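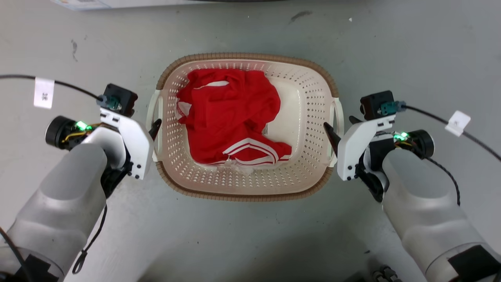 Two arms, one basket, one red shirt.

Can a robot do my laundry yet?

My knees are bad and the washer is down 11 steps, so I've been reading up on these two-armed machines. I don't need folding - I'd be happy if something would pick up the basket by its handles, carry it to the washer and load it. Is anybody close, or should I stop hoping?

Thulani Mathebula

Close on some of it, I'd say. A stiff basket with a handle at each end is a kind thing to give a machine, as it keeps its shape and there's an obvious place to grab. The shirt is harder. A crumpled jersey never lies the same way twice, and finding one layer to pull on still trips them up. Your stairs worry me more than either, and I'd look into moving the washer up first. We did ours in May and I've blessed the plumber every Sunday!

Lekota

no. get a smaller basket and make 3 trips

Skurnilier

Mine vacuums fine but it eats socks, so I suppose that's half of laundry.

Gisitz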